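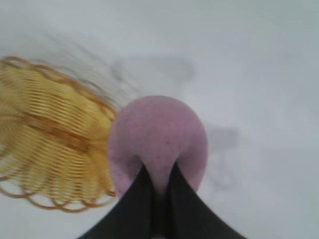 **Brakthorpe Algate extending table, white top. Updated 17 July 2021.**

I promised a proper follow-up once we'd lived with this table for a while, and we have, so here goes. We bought it in April to replace the old pine thing that had been with me through three apartments and one very damp garage. It cost $790 with delivery. That's the most I've ever spent on a piece of furniture that isn't for sleeping on, and I fretted about it for days.

Delivery first. Two boxes, one for the top and one for the legs, and the leg box came a week early and sat in the hallway where everyone kicked it. The packaging is good! Lots of thick cardboard, foam corners, not a chip anywhere. The instructions are the kind with drawings and no words, and step six shows a bolt going in from a direction that makes no sense until you flip the page upside down. Once I'd worked that out, the whole job took 40 minutes with my own hex wrench. The one they give you is soft and I rounded it off on the second leg. Use your own if you have one.
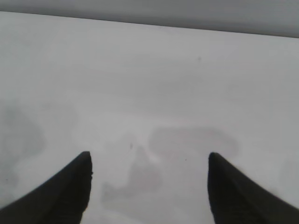
*Photo credit: the author*

I went for the matte finish and I'd do it again. The gloss version at the showroom in Sorgate was all fingerprints, and it threw the ceiling lights right back in my face. Matte is a lot easier to sit at with a newspaper. Mine has had spaghetti sauce, poster paint, beet juice and a whole evening of candle wax on it so far. The sauce and paint wiped off with a damp cloth. The beet juice left a faint ring that I went after with baking soda paste, and it's gone unless I go looking for it. The wax I scraped with an old library card. Ballpoint pen is the real enemy (there's a little blue line by my usual seat that I've just decided to live with).

The extension leaf lives under the top and swings up on a pair of hinges. It's a nice action, smooth, no pinched fingers, and one person can do it if you walk to the end and pull evenly. Pull from one corner and it jams. Closed, the table seats 4 without anyone touching elbows, and with the leaf up we've had a birthday crowd down both sides plus somebody on a piano stool. The join between the halves does collect crumbs, and I mean every crumb. I run a butter knife along it on cleaning day, and a dry paintbrush works even better.
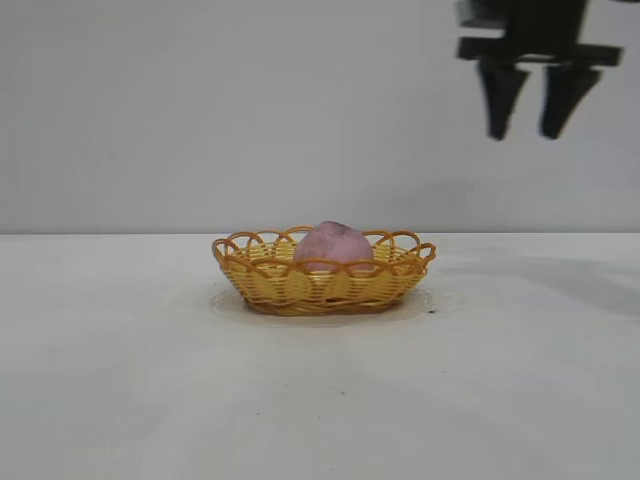

One commenter on my first post said theirs started to wobble after a month or so and wanted to know if mine had done the same. Yes, it did! Only a little, and mostly when someone was cutting bread. The fix in their case was tightening the corner brackets again after the first few weeks, and I copied that and it worked. They also said the customer service line at Brakthorpe sent out a spare set of washers for free, though they had to call twice. I haven't needed to call, so I can't tell you how patient you'd have to be.

If your floor is as crooked as mine, you'll be glad of the adjustable feet. They screw in and out by hand, and the felt pads stick on underneath. The pads are cheap, sorry to say. One came off inside a week and I found it stuck to the dog's bed. I bought a pack of Akl felt pads from the hardware store and they've stayed put.

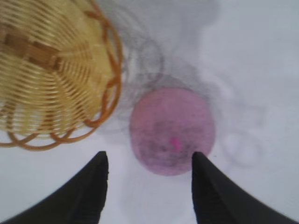
Back to the legs for a minute. They're set right out at the corners, so you can tuck a chair in anywhere along the long side, but the rail that runs between them hangs lower than I expected. Measure your chairs if they have arms. Two of ours don't go all the way under, and they stick out into the path to the back door, where I bang my hip on them with some regularity. The showroom had it set up with benches, so I never noticed.

A few smaller gripes. The top feels cold on bare arms first thing in the morning. The matching bench costs way too much for a plank on legs. And moving the table on your own is a bad idea, even across the room, as the leaf shifts around inside and tips the weight to one end.

Would I buy it again? I would, but I'd wait for a sale, and I'd skip the white-glove delivery and carry the boxes in with a neighbor. Four stars from me. I'd go to four and a half if they fixed that hex wrench.

Next up is probably the Algate sideboard, if I can find a wall for it.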